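Notes on looking after the parallel gripper on our Brellon bench cell at Rurilham. Thread, because the log sheet has run out of margin.

Interval first. We inspect every 200 operating hours and do the full pivot service at every third inspection. The counter on the cell controller read 585 this morning, so I pulled the full service forward by one shift.

Lockout, then fingers to full open by hand. If they don't move freely with power off, stop and find out why before touching a fastener. Forcing the linkage loads the pivots sideways and the play you measure afterward means nothing.

Each finger runs on two parallel bars. The geometry keeps the pad facing its opposite through the stroke, as long as all the pivots wear at the same rate. They don't. Ours wear faster on the left, which I put down to the approach angle in the Baremance tray program.

Play check: hold the pad between thumb and forefinger, push along the closing direction, then across it. Across is the one that matters. Write both down, left and right separately. "Feels OK" is not a reading.

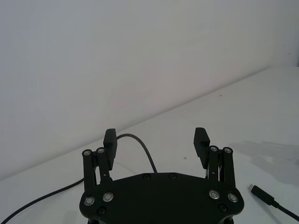
How often do the pivot bolts need retorquing?

At each full service, and again 6 hours after any pivot has been opened. Put a witness mark on the head at final torque. If the mark has shifted at the recheck, take the bolt out, clean off the old threadlocker and start over. Don't just nip it up.

Pads next. Brush the ridges with a dry nylon brush. No solvent. The last can of degreaser left a film and we lost grip on the coated parts until it was scrubbed off. Replace a pad when the ridge tips are rounded enough that a fingernail slides over them.

Cable routing. Leave enough slack to cover full wrist rotation, then check it at both ends of travel with the arm in slow mode. A cable that clears the fingers when they are open can still get caught when they close, so check both. Any nick in the jacket means a new cable.

Spare cables come from the drawer labeled Âu (old line name, never relabeled). Look at the plug before you fit it. We scrapped 2 this spring with bent shells, both put back in the drawer by someone who meant to tag them.

Reassembly: start all the fasteners by hand, bring them up evenly, torque in a cross pattern. Calibrate zero with the fingers closed on nothing, then open fully and confirm the controller agrees. Ours drifts if calibration is run before the drive has warmed up, so cycle it empty for a few minutes first.

Log the counter value, four play readings, pads kept or changed, cable kept or changed. Next full service is due in 600 hours. I've moved the recheck to the top of the shift sheet so the evening crew sees it.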